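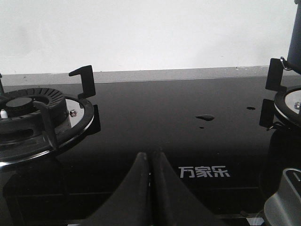

Speaker notes — "What I saw at the Klinhom open day"
Slot is 9 minutes plus questions. Keep moving.

Opening
Say who I am and who paid for the trip (I did). Nga Tăng from Akberg came along and took the timings. Her numbers, my complaints.
Ask for hands: who has been to a robot kitchen demo? Who saw the same task done twice?

The invitation
Read the line from the flyer: "A helping hand for every stove." Pause. Then say we were shown one stove.
Visit was in May 2024, on a Saturday, doors open to families, so be fair. It was a day out for the public, and they never called it a trial.

What the task was
Move a pot from one burner to the other on a gas cooktop. Wipe the glass. Turn a knob.
Explain why a cooktop is harder than it sounds. Black glass is shiny and gives you a second, upside-down copy of everything standing on it. Pan supports are thin and stick up. A drop of water on the glass can look like nearly anything to a cheap camera. I do give Klinhom credit for using gas burners and a real pot. Last year's Todano show had foam blocks.

What we saw
Pot move: went well, twice. Slow. Nga had the better attempt at 2 minutes.
Wipe: went over the same patch again and again and left the part near the supports alone. The host called it "careful."
Knob: one try, then the host reached over and did it himself, still talking. Most of the crowd missed it. Don't play this for laughs.
The flame was never lit. I asked. Answer was "insurance." Could be true. It still means we didn't see cooking.

The number on the poster
3320 practice runs, in large type. Smaller type below: 2314 "successful."
Do the sum on the flipchart — close to a third didn't make it. Then ask what counts as success. Mareike Tiedemann, who runs the program, told me a run passes if the pot ends up on the supports. Spills don't count against it. She was straight with me, and I'd like that on the record.

What I'd want next time
Visitors pick the pot.
Somebody moves the pot between runs, and it isn't the host.
Failed runs shown on the same screen as the good ones.
A lit burner, or a flyer that doesn't say stove.

If asked about Clomik
They supply the software. I haven't seen it anywhere else and won't guess at it.

If asked "would you buy one"
No. Would go back in November, when they say the knob will be working. Ask Nga if she's free.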